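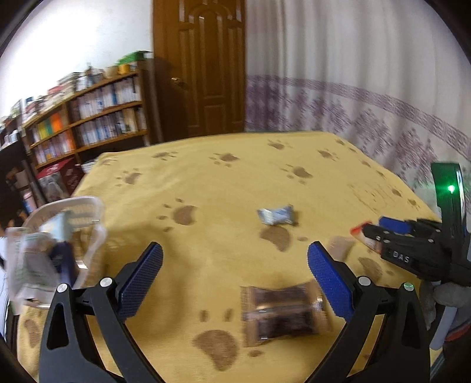

Paw-print cloth, snack still in its clear packet.

hgudeta: Printed polyester fleece, 2 washes at 139 F. Brown print bled into the yellow ground. Dye or detergent?

dernholm26: Temperature. Disperse dye migrates when hot. Wash cold, line dry.

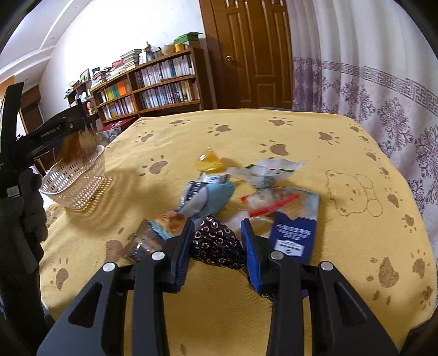
elvia_r: Disagree. 139 F is low for migration on polyester. I'd suspect loose surface pigment, poorly cured. Rub it with a damp white cloth for around 7 strokes.

dernholm26: Curing doesn't explain a bleed on the second wash only.

hgudeta: It was both washes. Rub test left brown on the cloth.

elvia_r: Then it's pigment. Wash it alone.

Contact | © Grutorer Forums | Back to top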